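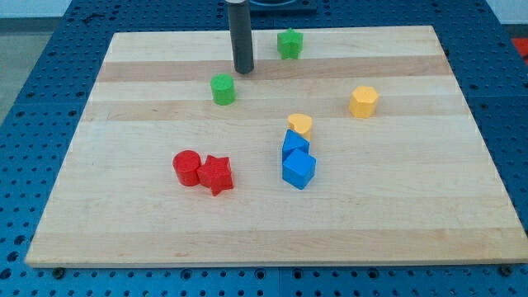
Posted by the Favo bench team, Tindport | 2021-12-21 | 4 min read

Progress report to Doltley, second half. Short version first: rules document is at draft 3, the bench runs to it, one item is late and we need a decision from you on the speed limit wording.

Where we are

The grant asked for a written set of good practice rules for small tabletop arms pushing objects around — something a lab can pin up and follow without a safety officer in the room. Draft 3 went to the Deák site at the start of December. They sent back a long list of comments, mostly on wording, a few real ones. We've worked through the real ones. The wording ones are half done.

Logged runs so far under the rules: 910. Of those 372 were under draft 3, the rest under the earlier drafts. Runs stopped by the operator for a rule breach: 10, all written up, all in the shared folder. No injuries. No damage to the arm. One board replaced, scratched when the tip was set too low (see rule on tip height below).

What the rules cover now

Workspace. Board gets screwed down to the table, not clamped. Clamps crept over a long session and the origin went with them. Pieces go on the board only. Spare pieces are stored off the table.

Tip. Plain rod, rounded end, no sharp edges, no tape on it. Height over the board is checked at the start of every session and again after any stop. We had this as once a day in draft 2 and that was not enough, hence the scratched board.

Pieces. Green, yellow, blue and red blocks, two of each color. Stars, cylinders, cubes, a hexagon, a heart. Starting layout should mix pieces standing alone with pieces touching, like the red star and red cylinder. Touching pairs are where people push too hard, so they belong in the test and operators should practice on them. If a block tips or ends up leaning on another one, log it and leave it. Do not reach in to straighten it while the arm is live. This was the cause of most of the stops.

Stops. Anyone in the room can call one. No asking why until the arm is parked. Restart is by the operator only, from the console, after saying it out loud. Sounds silly, works fine.

Logging. One line per run, filled in before the next run starts. Deák wanted a longer form. We tried it for a week and people were filling it in from memory at lunch, so we went back to the one line. Their form is kept for breaches only.

What is late

The section on shared benches, where two arms can reach the same board. Was due this month. We only have the one arm set up at Tindport and did not want to write rules we hadn't run. Deák has offered bench time. New date is the end of the next quarter, no extra cost to the grant.

Also the printed wall sheet is not done. Text is ready, layout isnt.

Decision needed

Tip speed near a person. Draft 3 says "slow enough to stop by hand." Deák thinks that is too vague to audit and wants a number. We agree it is vague — but a number only makes sense for one arm and the rules are ment to cover several. Our suggestion: keep the sentence, add a blank where each lab writes its own measured limit, and require that the blank be filled before first use. Please say yes or no before we send draft 4 out.

Spend

On budget for the period. Replacement board came out of consumables. Travel underspent, we'd like to carry it over to cover the Deák bench time.

Next

Finish wording comments. Draft 4 out to both sites. Train the new operators on the stop rule first, everything else after. Wall sheet. Full breach summary attached separately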